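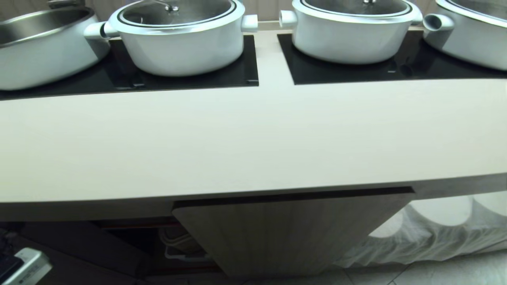

Balogh asked at the last meeting whether any of this needed a new law at all, and we still can't give a clean answer.

Mar 9, 2024
By Rhys Ellery

Progress report to the Ukum Fund: residency and land rules in the Gonddale district

The grant was meant to support a bill moving Gonddale's land registry from the governor's office to the regional assembly. The bill exists. It had its first reading in December and has sat in the legal affairs panel ever since. The sponsors call that progress. I'd call it parking.

What the draft does is narrow. It lets residents file title claims with a civil clerk and appeal to an ordinary court. It doesn't touch the 2485 claims already pending under the old rules, and two of the lawyers we consulted think those would stay with the governor until they are settled or dropped. The ministry says a later regulation will fix this. We asked for the text of the regulation and were sent a press release.

Our own work went as follows. We interviewed claimants in Gonddale and in Bandatden, read the district's published rulings, and sent a briefing to 700 local officials and assembly staff. Replies were thin. Most of the ones we got thanked us for our interest, and I wouldn't count them as support, whatever the coalition's newsletter says.

The petition passed 3000 signatures. That number gets quoted a lot. It was collected partly outside the district, and the sheets don't separate residents from visitors, so I have left it out of our results table.

Bandatden is a harder case than we told you in the application. Half the town falls under an earlier order that the bill never mentions - we missed this, and the drafters seem to have missed it too. An amendment has been promised. No member has put a name to it.

Spending is on plan except for translation, which ran over. We ask to move the unused travel money there and to push the final report back until the panel votes or lets the bill lapse. I would not bet on a vote before the summer recess.

Contact: Rhys Ellery, Gonddale Land Rules Project | © 2024 | Back to top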